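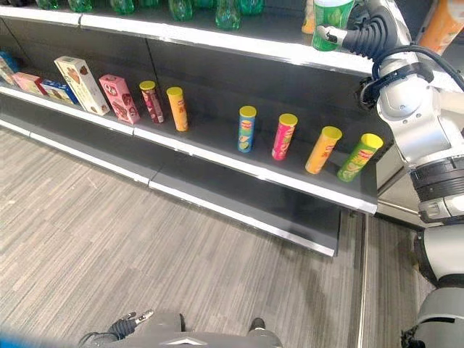

Grüne Flaschen auf dem oberen Regalboden

Betreff: Re: Umstellung der Getriebefertigung am Standort Isell

Sehr geehrte Mitglieder des Verteilers,

zu der nachstehenden Anfrage nimmt die Werkleitung der Tilar Antriebstechnik wie folgt Stellung.

> Am 10. Okt. 2020 schrieb der Einkauf Gretgate:
> Wir bitten um Mitteilung, ob die Schneckengetriebe der
> Baureihe 300 nach der Verlagerung weiterhin aus Isell
> geliefert werden. Offen sind bei uns 393 Stück. Gilt die
> bisherige Mindestabnahme von 100 Stück fort?

1. Lieferfähigkeit
Die offene Bestellung wird vollständig in Isell gefertigt. Die Verzahnungsmaschinen verbleiben dort bis Mai; erst danach übernimmt das Werk Yensuk die Baureihe. Zeichnungsstand und Werkstoffe ändern sich nicht.

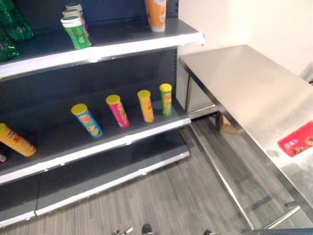
2. Mindestabnahme
Die Mindestabnahme von 100 Stück je Abruf gilt unverändert. Kleinere Mengen sind nach schriftlicher Abstimmung möglich – die Rüstkosten werden in diesem Fall gesondert ausgewiesen.

3. Erstmuster
Vor dem ersten Abruf aus Yensuk erhalten alle Abnehmer drei Erstmuster mit Prüfbericht. Die Freigabe ist an die bekannte Adresse des Qualitätswesens zu richten. 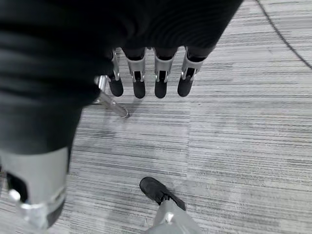 Finger mit schwarzen Kuppen, von oben gesehen

Rückfragen bitten wir über diese Liste zu stellen.

Mit freundlichen Grüßen
Tilar Antriebstechnik
Werkleitung Isell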